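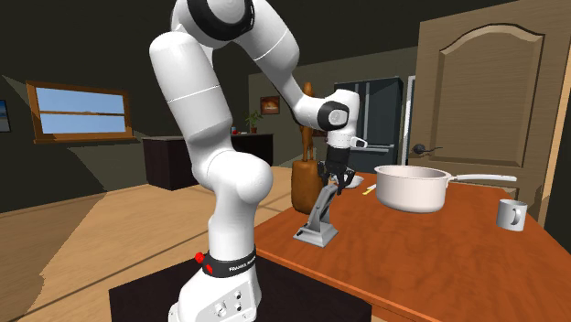

4.3 Running a pick check in simulation

This section covers the first closed-loop check of a grasp planner in the Turau simulator. It assumes that the Flollov control stack is installed (section 2), that the arm model loads without joint warnings (section 3) and that a scene file has been built or imported (sections 4.1 and 4.2). The kitchen scene supplied with Turau is used throughout. Its table carries a grey stand-like object, which is the default target, along with a saucepan, a mug and a shallow dish.

The check does not need a graphics card for physics, but the rendered camera views do. On a machine without one, set render.mode to off and skip steps 7 to 9.

4.3.1 Before you start

Close any other Flollov session on the same machine. Two sessions will both try to claim the command port, and the second will start in listen mode with only a single line in the log to show for it.

Check that the scene units are metres. Scenes imported from the Bhardwaj converter before release 4 were written in millimetres. The arm loads at the right size in such a scene, but the table and everything on it are a thousand times too large and the view opens on a flat colour.

Make a copy of the scene folder. The planner writes collision caches into it and these cannot be removed from within the program.

4.3.2 Procedure

1. Start the simulator with the physics clock paused:

turau run kitchen --paused

2. Open a second terminal and start the controller:

flollov up --arm sim --profile slow

The slow profile limits joint speed to 30 per cent of the model maximum. Leave it in place until the check has passed at least once.

3. Wait for the line "state: HOLD" in the second terminal. If it shows "state: WAIT_CLOCK", continue to step 4; the controller will change to HOLD when the clock is released.

4. Release the clock by typing clock go in the simulator console. The arm should keep its start pose. A slow sag at the elbow points to a missing gravity term. See 4.3.5.

5. Load the target:

flollov target set --name stand_grey

The name must match the entry in objects.list, including case.

6. Confirm the target pose:

flollov target show

The pose is given in the arm base frame. The z value is measured from the base mounting plane and not from the tabletop, so a target on the table will not read zero unless the two surfaces happen to be level.

7. Turn on the wrist and room cameras with cam on all. The room camera opens on the view set in view.default.

8. Request a perception pass:

flollov see --once

The pass returns a mask, a point set and a fitted box for each object found. Point sets with fewer than 800 points are marked THIN and are not passed to the planner.

9. Compare the fitted box with the true pose using flollov see --diff. Position error is given in millimetres and rotation error in degrees.

Note: --diff is available in simulation only. On a real arm the command returns an error and leaves the controller in HOLD.

10. Ask for a plan:

flollov plan grasp --seed 444

Always give the seed. Without it the sampler draws a new one from the system clock and a failed plan cannot be repeated.

11. Step through the plan with plan play --ghost. The ghost arm moves and the simulated arm stays where it is. Watch the forearm as well as the fingers. Most rejected plans in this scene bring the wrist too near the saucepan on the way out.

12. Run the plan:

flollov go --confirm

The arm moves to the pre-grasp pose, stops, and waits for a key press. Press Enter to continue or q to return to HOLD.

13. When the fingers have closed, read the contact report with flollov touch. Both finger pads should be listed. A report that lists one pad only is a push, even if the target looks well held in the room camera.

14. Lift with flollov lift 0.05 and read the report again.

15. Save the run:

flollov save --tag check1

CAUTION: Do not reuse a saved run on a real arm. Simulated runs are stored without the torque limits, and the loader will accept them. A fix is planned for the May release.

4.3.3 Notes on the collision model

The planner does not use the meshes that are drawn on screen. Each object has a second, simpler mesh made of convex parts. For box-like items the two agree closely. For the items below they do not.

Saucepan. The handle is a single capsule, thicker than the drawn handle. The bowl is closed at the top, so the planner will never put a finger inside it. To allow this, set hollow: true in the object entry and rebuild the cache.

Mug. The gap between the handle and the body is filled in. Handle grasps will be rejected as collisions with no further message.

Stand-like object. The slanted upper part is split into three convex parts. Small gaps between them are normal and have no effect on planning, but a ray cast may pass through. Use the point set for distance checks.

Room fittings such as the door, the refrigerator and the window are drawn but have no collision mesh by default. The arm cannot reach them from its base position in this scene. If you move the base, add them with scene solidify all and expect the first plan to take longer.

4.3.4 Lighting and perception

The kitchen scene is lit by a sun lamp, and the light patches on the wall move with the sun.angle setting. Perception was tuned at the supplied angle. At low angles the arm throws a shadow over the table, and the segmentation step may join the shadow to the foot of the target. The signs are a fitted box that is too wide on one side and a rotation error that changes when the arm moves.

To rule this out, set shadow.cast to none and repeat steps 8 and 9. If the error goes away, restore shadows and raise mask.edge in small steps.

Pale objects close together can also be joined. If the dish and the saucepan come back as one object, lower mask.merge to 0.2. Do not set it to zero, as this splits any object that is partly hidden by the gripper.

4.3.5 Fault messages

E-CLOCK. The controller has received two time stamps in the wrong order. Pause the clock, restart the controller and release the clock again.

E-GRAV. The gravity term is missing or has been given twice. Check that gravity.comp is set in either the arm model or the controller profile, but not in both.

E-IK-NONE. No joint solution was found for the grasp pose. Try a different approach direction before changing the seed.

E-1678. The collision cache does not match the scene. Delete the cache folder by hand and run step 10 again. This also appears when a scene has been edited while the simulator is running.

W-THIN. Too few points on the target. Move the wrist camera nearer or raise the camera resolution.

W-LATE. The control loop missed its deadline. A few of these while the cameras start are harmless. If they carry on during motion, turn off the room camera.

4.3.6 Pass conditions

The check has passed when all of these are true:

- the position error in step 9 is within the limit set in check.pos
- the plan in step 10 is found with the given seed and found again on a second request
- both finger pads are listed in step 13 and again in step 14
- no E messages appear between steps 12 and 15

Send the saved run and the log to Renu Lodhi at Nusholm if the same seed gives two different plans. Include the output of flollov version --all and the scene folder with its cache left in place.

Section last revised March 2, 2024. Steps 8 to 11 rewritten by Jana Grube; fault list checked by Hnat Fedoruk.

4.4 Changing the target object

Any entry in objects.list can be used as a target if it has both a drawn mesh and a collision mesh. Entries with a drawn mesh only are shown in grey text by flollov target list and cannot be selected.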